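사무실 철제 사물함 정리, 다들 어떻게 하세요?
5월 · 작성자 창가자리

안녕하세요, 사무실 탕비실 옆에 있는 회색 철제 사물함 때문에 글 남겨요. 얼마 전에 자리 배치가 바뀌면서 저한테 사물함이 하나 배정됐는데요, 세로로 긴 큰 칸이랑 그 아래 작은 칸까지 같이 쓰래요. 처음엔 넓어서 신났는데 막상 넣으려니까 막막하네요ㅠㅠ 겉옷, 갈아 신을 신발, 텀블러, 간식, 서류까지 다 넣고 싶은데 예전 사물함에서는 그냥 쌓아 두다가 문 열 때마다 와르르 쏟아졌거든요. 냄새도 걱정이고 자물쇠도 열쇠식이 나은지 번호식이 나은지 모르겠어요. 써 보신 분들 얘기 좀 들려주세요!

정리는주말에
저도 비슷한 거 5년째 쓰고 있어요. 일단 아무것도 넣지 말고 줄자부터 들고 가세요. 저는 안 재고 Andura 수납함을 샀다가 폭이 안 맞아서 그대로 집에서 양말통으로 쓰고 있습니다ㅋㅋ 안쪽 폭이 40cm여도 문틀이 살짝 튀어나와 있으면 그 크기 바구니는 안 들어가요. 문틀 안쪽으로 재셔야 해요.
선반 있는 칸에는 가벼운 걸 위로, 신발은 무조건 맨 아래로요. 신발 밑에는 신문지 말고 얇은 고무 매트를 까는 게 낫더라고요, 털기도 쉽고. 겉옷은 자석 고리에 걸면 되는데 두꺼운 패딩은 고리가 주르륵 미끄러져 내려옵니다. 겨울엔 그냥 의자에 거세요.

지나가다
그냥 다이소 바구니 사세요. 끝.

물통옮기는사람
번호식 추천이요. 열쇠 잃어버려서 총무팀에 전화하는 거 한 번 해 보면 다시는 열쇠 안 씁니다. 저희는 Tremow 번호식으로 다 바꿨고, 고리 굵기만 미리 확인하면 돼요. 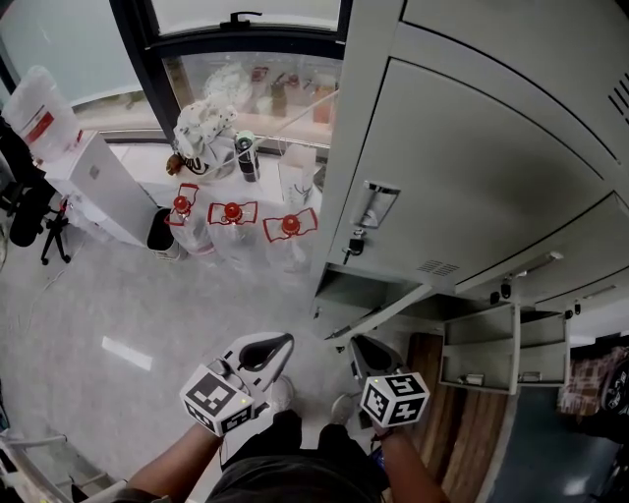 그리고 냄새 말인데요, 문에 난 통풍구를 절대 막지 마세요. 안쪽에 거울이나 메모판 붙인다고 거길 덮는 분들이 꼭 계신데 며칠만 지나도 퀴퀴해져요. 탈취제는 작은 거 하나면 충분하고, 저는 금요일 같은 때 퇴근 전에 칸을 싹 비우는 습관을 들였더니 훨씬 낫더라고요. 빈 칸은 마른 걸레로 한 번 닦아 주시고요.
아, 생수통은 사물함에 넣지 마세요. 무거워서 선반이 휘어요. 벽 쪽 바닥에 한 줄로 세워 두는 게 제일 편하고, 대신 문 여닫는 자리만 비워 두면 됩니다. 창가 선반 위에 비닐봉지나 가방 올려 두는 것도 처음엔 하나였다가 금방 늘어나니까 칸이 남을 때 얼른 옮기세요!

댓글
- 줄자 얘기 공감이요. 저는 Prilum 거 샀다가 1cm 차이로 반품했어요.
- 자석 고리는 두 개 나란히 붙이면 패딩도 버텨요. 해 보세요.
- 번호식은 좋은데 번호를 까먹는 사람은 어떡하나요… 제 얘기입니다.
- 글쓴이예요! 오늘 오후에 재 보고 왔는데 역시 문틀이 튀어나와 있네요. 바구니 안 사고 기다리길 잘했어요. 다들 감사합니다~

마지막 수정: 5월, 오후 4시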